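Kitchen tips: setting up your counter for a robot helper (and is the Skemier kitchen service worth it?)

I get more mail about the Skemier subscription than about anything else on this page, including the great cast iron argument, so I finally sat down and wrote up what I've learned.

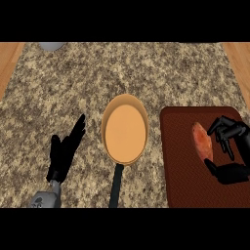 I signed up in October, after my wrist surgery, when chopping an onion took me most of an evening. What you get is the two-armed unit on loan, a setup visit, and a planner program called Rirnico that runs on your laptop. In Rirnico you lay out your counter on screen and try a job there before the real arms do anything. I skipped that step the first week. Don't skip it! I spent a whole Sunday-style breakfast picking hash browns off the toaster, and the planner would have told me my toaster was in the way.

The cost is $154 a month, with a setup fee of $103 that you pay once. Dantas has a cheaper plan but you have to buy the hands yourself, and my sister-in-law gave up on the paperwork, so I can't tell you much more about that one.

Now the tips, in no order at all.

Put the pan and the board next to each other. I used to keep my board way down by the sink (old habit, I like the light there) and every transfer was a long trip with something dripping. With the pan in the middle and the board just to the right, you only need a short move from one to the other. Leave a little strip of bare counter between them so the board doesn't get shoved up onto the rim.

Handle toward you. I know, I know, my mother would faint, and if you have little kids in the house please turn it sideways and redo the layout. But for my setup, straight toward the front is what worked best, because the left hand can get down to it without reaching across anything hot.

Pick a board that doesn't match your food. Mine was a pale one and the unit kept hesitating over chicken breasts and peeled potatoes. A dark board cured most of that. A board with some texture helps too, or at least my sweet potatoes roll less than they did on the slick plastic one.

Speaking of sweet potatoes, long tapered things go the up-and-down way on the board, fat end away from you. Laid crosswise they tend to spin when the fingers close. Carrots and zucchini are the same. Fish fillets are their own headache, and I pat them very dry and still end up doing half of them by hand.

Use the slow grip for anything soft. In Rirnico it's under Hands, then Close, and there's a slider from 1 to 8. It ships set to 8. I have no idea why anybody would want 8 unless they're cracking walnuts. I keep mine on 2 for tomatoes and ripe pears and nudge it up for squash. Save it under a name you'll recognize, too. I have one called "tomato" and one called "tomato new" and I could not tell you which is which.

Give the other hand a parking spot. Whichever hand isn't working needs somewhere to wait, and if you don't choose a spot it'll choose one, usually over the very bowl you want to get at. I set the left one to wait beside the pan, open, fingers up, with a few inches of counter to spare. Then when I want it on the handle it's already close.

Push your bowls to the back. Anything you won't need for the next step can go as far back as it'll go. I keep one bowl for scraps at the far left and that's it. My counter has never been so clear, and I wish I could say the same for the dining table, where the mixer, the bread box and the fruit all live now.

Speckled granite and crumbs. If your counter has a busy pattern like mine, you can't trust your eye for leftover bits. Run a damp cloth over it, then your palm. I do it before the arms start and again after, since a stray peppercorn under the board makes the whole thing rock.

Cleaning the hands. Skemier sends a brush, and it's fine for the palms, but the finger joints want a soft toothbrush and warm water with one drop of dish soap. No bleach. Do it the same night. Dried egg in a knuckle is a miserable job and I've done it with a toothpick.

So would I sign up again? For a sore wrist, yes, absolutely. It's slow, slower than I am with two good hands, and I still do my own knife work. Where it earns its money is holding, moving and stirring, all the boring stuff that used to hurt. The phone support was kind but I waited a long while both times I called. And the planner is the best part of the package by a mile. I try out a new recipe in there the night before with a cup of tea, and if the hand bumps the pan on screen I just move the pan.

One gripe: Rirnico forgets your layout if you close the laptop in the middle of saving. Wait for the little check mark.

Elaine Seixas wrote in to ask if the unit will work on a butcher block counter. Mine has wood on either side of the stone and the clamps held on both, but they left a dent in the wood. Put a folded dish towel under the clamp, or buy the felt pads from Tirnwood, which come in a pack with way more than you'll ever use.

Next up is getting burnt sugar off a saucepan, which I promised last month and then forgot.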